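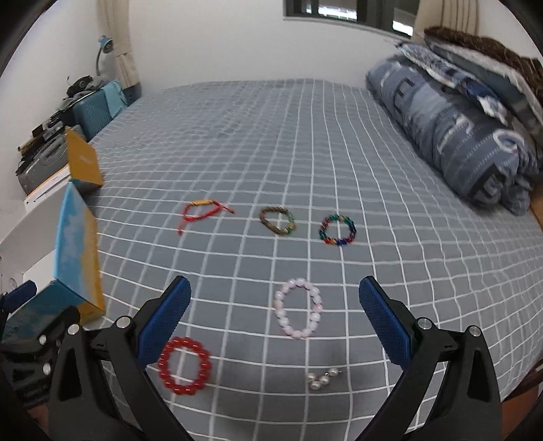
Skip to content
Home | Notes | Robots | Sewing | Say hi

I've been promising a post on the bracelet project since November, and my inbox has started to get pointed about it, so let's go.

Quick catch-up if you're new: I've been trying to teach a two-finger gripper to pick up jewelry. The way you teach it is you do the job yourself, holding the gripper in your own hand, over and over, and a model learns to copy what you did from the video and the hand motion. No joystick, no puppet arm, you just squeeze and move. Raquel Bragança got me into it. She'd already done a pile of kitchen stuff this way (cups, spoons, a very stubborn lid) and she told me that if I wanted to suffer properly I should try something floppy.

So, bracelets! A bracelet is a horrible little object. A cup is the same cup wherever you put it down. A loop of beads lands in a new shape every single time, and the moment you touch one side of it the other side goes wandering off. My first setup had one bead bracelet on a bare table and the policy learned it in no time, and I was insufferable for a whole evening. Then I put down a different one and it closed its fingers on thin air, right in the middle of the loop. Again and again! It had worked out that the thing to grab is in the center of the thing it sees, and with a bracelet the center is a hole.

That's where Tiago Morais came in with what we now call the Carrilho recipe (named after the street he lives on, don't look for a paper). His idea was to quit tidying. Put several pieces down together, all different, on a patterned cloth, in a real room with real stuff around the edges. Cord next to glass-shiny beads, pale next to dark, and something tiny with pearls on it to keep you humble. Then go after them one at a time, and always pinch across the string of beads, never into the opening. I moved the whole thing to the bed and used the blue-gray sheet with the thin white lines.

I was worried about the sheet, I'll admit. It's soft, so the fingertips push down into it, and the grid lines run right under the beads where the model has to find an edge. Raquel thought the lines would wreck it. Tiago thought they'd help, as a kind of free ruler. My money was on Raquel.

We recorded 2104 picks and threw out the ones where I fumbled or dropped something halfway, which left 1761 to train on. Yes, I fumbled that much. Try it with a cord bracelet before you judge me. The training itself ran overnight on the Stelville machine, and I kept the network exactly the same as in the one-bracelet version so we'd be comparing data and only data.

For the test we did 300 tries with the old policy and 300 with the new one, same mix of pieces for both. The old one got 122. The new one got 261 — I made Tiago recount because I didn't believe it. Most of the gain is on the beaded loops, where the closing-on-the-hole problem went away almost completely. The cord one is better but still not good. It lies so flat that there's hardly anything to pinch, and the pads tend to take a fold of sheet along with it.

The small pearl piece is the one I'd call unsolved. If a pearl sits between the pads, great. If the pads come down on two pearls at once, the whole thing pops out sideways. I think the fix is in how I demonstrate it, slower on the way down and lined up with a single pearl, but I haven't had the patience to record that set yet.

As for the grid lines, we tried a short run on a plain sheet and couldn't see a difference either way. So Raquel and Tiago both lose, and so do I.

A few people asked about the wide opening before each grab. I start every pick with the jaws all the way open, on purpose. Early on I'd begin half closed if the piece was small, and the model got confused about when it was supposed to start squeezing. Starting wide every time cleaned that up, and it cost us maybe a second a pick.

Next up is two bracelets touching, and after that tangled, which Raquel says is a separate hobby. I've also got a bag of clasps from Tamach that I'd like to try once my wrist forgives me. If you've done anything with chains or necklaces, please write, I'd love to know how you pick your grasp point!

We use cookies to remember your settings. Accept | Manage
Get new posts by email. Subscribe to the Kitance newsletter.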